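Handheld grippers - how many demos before you train?
Page 1 of 1

weldu_g
Mar 23, 2024
Hi all! I've been collecting with two handheld grippers, one in each hand, and I'm at 674 episodes of small pick and place stuff. My plan was to stop at 1840 and train, but a guy at work swears by 4000. I do most of it sitting down, with a stool and a table as my work surfaces, and I swap objects whenever I get bored (often!).

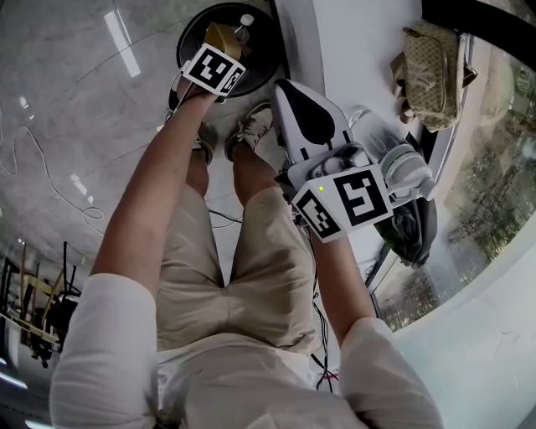 My bigger worry is the cables. They tug at my wrists when I reach, and I think I'm moving weirdly slow to make up for it. Would that hurt the policy?

remzi_e
Train now. Seriously, 674 is plenty for a first look, and you'll find out what's broken before you do another thousand of it.

mskyook
Disagree with remzi. We trained early at Rustthorpe and chased a "bug" until July that was just thin data. I'd go to 1840 first. Slow is fine if it's the same slow every time.

remzi_e
Thin data IS something you want to know early though?

kolitz_fan
For the cables, velcro strap at the elbow with a bit of slack. Also check your marker tracking when your hands cross - I threw out a whole evening over that.

weldu_g
Ok, ordering straps. I'll train on what I have tonight and keep collecting anyway, so you both win. Will post the curves when I've got 3 runs done.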